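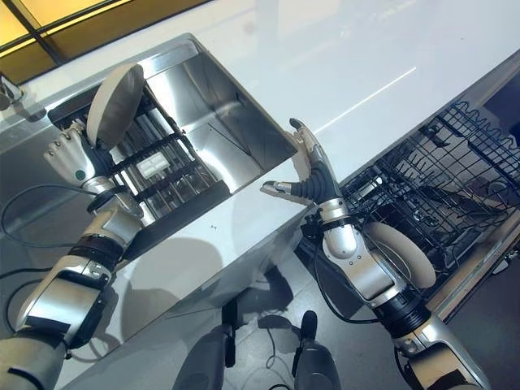 Zusgate sink and black rack insert, with the dishwasher open beside the white benchtop.

Plurlow releases Zusgate sink and dishwasher layout for compact kitchens

KUTAVSKA, 2021-11-06: Plurlow has released the Zusgate wash-up module, a kitchen layout that places a deep stainless steel sink and a dishwasher at one continuous benchtop. The module is supplied as a benchtop with sink cut-out, a sink basin, a removable rack insert and a cabinet set. It is sized for apartments, staff kitchens and secondary kitchens where a separate draining area can't be accommodated.

The standard benchtop is 2395 mm long and is finished in white. The sink is rectangular, with a brushed finish, and measures 858 mm across the outside of the rim. Working volume of the basin is 48 L to the overflow. The dishwasher position is next to the sink so that plates can be moved between the sink rack and the dishwasher racks from one standing position.

Plurlow does not supply the dishwasher. The opening accepts standard-width built-in units, and installers should confirm door clearance against the appliance manufacturer's drawings before the cabinets are fixed.
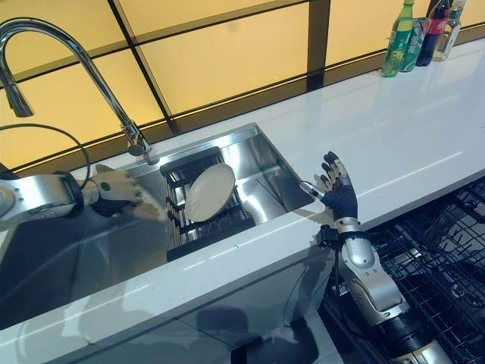
Zusgate sink with rack insert, plate and gooseneck tap

The rack insert sits inside the basin, below the level of the benchtop. Plates stand upright in it and drain directly into the sink. The rack covers part of the basin floor and the remainder stays clear for rinsing and for pots. It lifts out without tools. There is no drainer groove in the benchtop, and the full surface next to the sink can be used for stacking and sorting.

The tap is a chrome gooseneck model with a pull-down spray head and a side lever, mounted behind the basin. The spray head can be used over both the rack and the clear section. Tap hole position is set at the factory and must be nominated at the time of order. Later changes require a replacement benchtop.

Three loading sequences were reviewed in September during the layout trial at Kutavska. In the first, plates were rinsed in the basin and transferred singly to the lower dishwasher rack. In the second, the sink rack was filled before any transfer took place. The third reversed the direction, with plates from a finished cycle placed in the sink rack for a final check before going to the cupboard. All three could be carried out with the dishwasher door fully open.

The trial led to two revisions. The distance between the sink rim and the dishwasher side of the benchtop was shortened, which reduced dripping on the floor during transfer. The rack was also moved away from the tap side of the basin to give the spray head more room. Both revisions are included in production units. 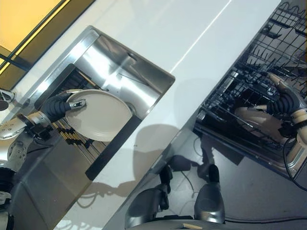
Dinner plates with a raised rim were used as the reference item for rack spacing. Side plates and shallow bowls also fit, although bowls take up two positions. Chopping boards and oven trays should be washed in the clear section and dried elsewhere. The rack is not intended to carry cast iron cookware.

For routine care, remove the rack weekly and wipe the basin in the direction of the brushed finish using a soft cloth and mild detergent. Steel wool and chlorine-based cleaners will mark the surface and are excluded from the warranty. Water left standing on the benchtop near the sink should be wiped up at the end of each use.

Price and availability

The sink and rack insert are available now as a set at $1225 including GST. Benchtops and cabinets are quoted separately according to site measurements. A left-hand and a right-hand version are offered at the same price. Replacement racks can be ordered as a spare part through Plurlow dealers.

Installation drawings, the cut-out template and the care sheet are available from Plurlow on request. Trade customers should quote the module name and the side required.

About Plurlow

Plurlow designs and supplies sinks, benchtops and fitted cabinets for residential and light commercial kitchens. Its display kitchen and dispatch store are located at Kutavska.

Media enquiries: Plurlow Product Documentation, Kutavska office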